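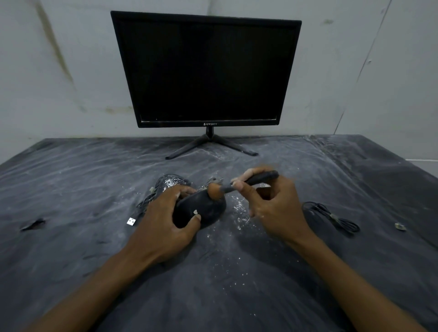 Brushing out a mouse, head camera view.

Home Explore Profile

Iqra Marwat
1/ New result from Medina, our project on learning two-handed cleaning from head-camera video of people. We trained on 1,559 clips and held out 1,382.

2/ We compared 2 policies. One predicts each hand on its own. The other predicts the brush relative to the object in the left hand.

3/ The second did better on small objects – mice most of all. When the holding hand tilts, the brush target moves with it.

4/ Loose cables are still a problem for both. Kamran Tarar is working on that part.

14 comments Share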